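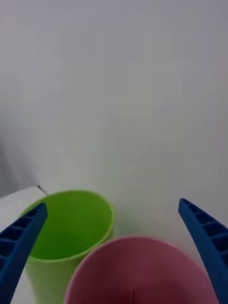
Ifeoma Ugwu wrote back within the hour to say that a held-out test is a held-out test, and that we were being stingy with Dostunia. Fair enough. We still have doubts.

The claim in the group's new write-up is that Ziken, its two-arm policy, learns to handle cups and a ball from 20 demonstrations, where the older Okov baseline wanted 400. The trick is to train on the wrist view and the fixed view separately, then let a small network decide which one to trust at each step. Over 295 trials it beat the baseline by roughly 5 points.

Five points is nice to have. But the trials were all run on one white table against one pale wall, with solid-colored plastic cups, and that's about as easy as seeing gets. Swap in clear glasses or a cluttered shelf and we'd like to know which view the network trusts then. The paper doesn't say.

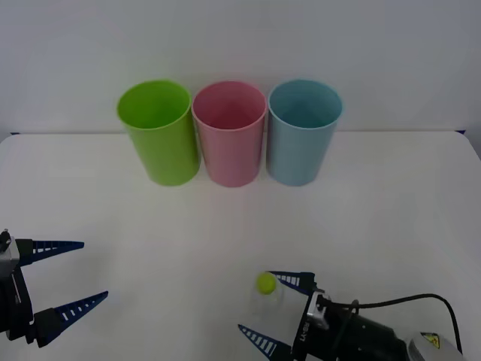
We'd also like to see the failures sorted. A missed ball and a knocked-over cup go into the same column, and those are very different mistakes -- one is probably about depth, the other about where the arm thinks its own fingers are. Chi-keung Huang has asked for the raw logs and been told they're coming.

Ugwu's other point was that the baseline got the same table and the same cups, so the comparison holds. It does, for that table. We'll run a follow-up when the logs are out.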